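The Gurkeck Dining Chair, Four Months In

Posted 18 Jan 2018 by Mererid Lougher

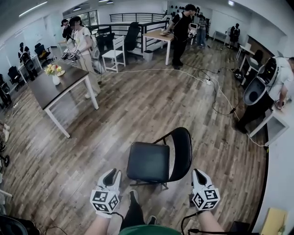 The black chair, with its square padded seat and curved back.

I bought my first Gurkeck in September, on the strength of a showroom visit that lasted as long as it takes to sit down, say "oh, that's nice," and stand up again. This is how everyone buys chairs. You would test a mattress for longer, and you're unconscious for most of your dealings with a mattress.

It replaced a Lerkar, a spindle-backed thing I'd owned for ten years and been quietly at war with for nine. The Lerkar looked wonderful. Visitors stroked it. Then they sat through a dinner on it and went home early, and for a long time I put this down to my cooking.

So, the Gurkeck. It comes flat, in a box that claims one person can put it together. One person can, if that person is prepared to hold the backrest in place with her chin. The instructions have no words, only a bald little figure who gets happier from panel to panel. I did not keep pace with him. The bolts are all the same size, which I want to praise loudly, having once built a Fovley bookcase that used seven kinds of screw and supplied six of them. The hex key is the usual bent bit of wire and will take the skin off your knuckle on the last half turn. Use your own.

Sitting on it is good. The seat is firm for the first couple of weeks and then gives slightly, in the manner of a bank manager, and after that it doesn't change. I've done whole days of invoices on mine without needing to get up and walk around the room pretending to look for something. The curve of the back meets you a bit below the shoulder blades. If you're tall this may be lower than you'd like. My brother-in-law is very tall and described it as "like being leaned on by a child," but he ate two helpings and stayed until eleven, so the Lerkar has some explaining to do.

Now the complaints. The feet come with plastic caps that are supposed to protect your floor. They do protect it, by falling off and rolling under the fridge where they can't do any harm. I lost 4 of them before the end of the first month and switched to stick-on felt, and the felt collects hair, and so every other weekend I turn the chairs upside down and groom them like ponies. There's no avoiding this with any chair on a hard floor, as far as I know. People with carpet don't have this problem. They have carpet.

The frame is light, and I have mixed feelings about that. You can pick it up with one hand, which is lovely when you're sweeping. It also means that if you hang a winter coat on the back and a bag on top of the coat, the chair will lie down on the floor the moment you leave the room. It makes a noise like a dropped tray. I have a cat who has not been the same since.

Black shows everything. I had assumed the opposite, as people do who own black clothes and have learned nothing from them. Flour, dust, dried soup, the ghost of a yogurt: it's all there in the morning. A damp cloth gets most of it. The maker says mild soap only, and I've used the washing-up liquid that was nearest, with no ill effects to date. Crumbs get into the seam between the pad and the frame and I've given up on them. They live there now.

I looked at the Nair before settling on this one, and it's the obvious rival. It has a deeper seat and a taller back, and it costs enough more that I'd have had to buy them one at a time over several birthdays. If you sit at a desk for a living I think it may well be worth it. For a kitchen table, I couldn't make the sums come out. The Nair also has arms, and the arms don't go under my table, and a chair that won't go under the table is an obstacle with a cushion.

Would I buy it again? I already have. The second pair arrived just before the holidays, and the bald man and I got through it in under an hour. The Lerkar has gone up to the bedroom, where it holds yesterday's sweater and is very good at it.

Score: 7 out of 10. I'd go to eight for better feet.

Good: firm seat, sensible bolts, easy to lift
Less good: the caps, the coat business, crumbs
Skip it if: you're over six foot two or you own a white cat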